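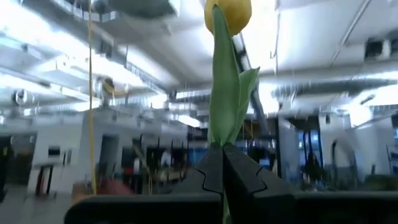

How to Keep Cut Tulips Going Past the Weekend

Tulips carry on growing after they are cut, which is more ambition than I show on most Fridays. They also drink like sailors and lean towards any window going. With a little bother you can get a decent week from them.

What you need
A clean vase, a sharp knife, cold water and a sheet of newspaper. My sister-in-law swears by a 2p coin in the bottom. I have tried it and was left with wet money.

Step 1. Buy them shut
Pick blooms that are closed but showing their colour. Wide-open tulips look splendid in the shop and sulk by Thursday.

Step 2. Clear a surface
You want room to lay the stems flat. Put the post somewhere else, preferably the bin.
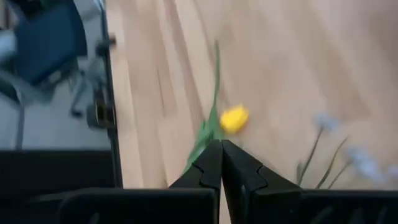
Pale wood, with the grain running on the slant.

Step 3. Trim and strip
Take 2 cm off each stem, straight or slanted as you please. People have fallen out over this and the tulips don't care. Pull away any leaf that would sit under water.

Step 4. Wrap and wait
Roll the bunch snugly in newspaper, heads covered, and stand it in cold water for an hour or two. This straightens the stems. It works on everything except the one you put at the front.

Step 5. Choose the vase
Tall for a tidy look, short if you like them flopping over the sides. Glass shows you when the water has turned, so you can't pretend otherwise.

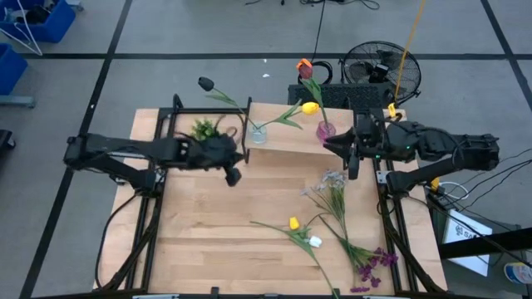 Step 6. Top up daily
Add cold water each morning and change the lot every other day. Keep them away from radiators and the fruit bowl, and don't put them in with fresh daffodils, whose sap will finish them off.

Posted by Adhiambo Nyaga, 4 Oct 2022
Filed under: Flowers, Indoors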